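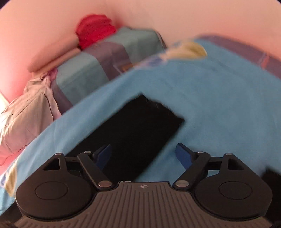

A light blue blanket and a striped pillow against a pink wall.

I went back to college at 34 with a toddler on my hip and a pile of unread policy documents, so I've got opinions about attendance rules! Mine allowed two missed seminars a term before the warning letters began, and a poorly child counted as a miss (mine had chickenpox in May, right on top of exams). Nayeli Tello, who runs the student parents' group at Ríos College, has read 78 of these policies and found the same clause again and again. She wants carers' absences written in properly, and she's asked the governors to vote on it before the summer term ends.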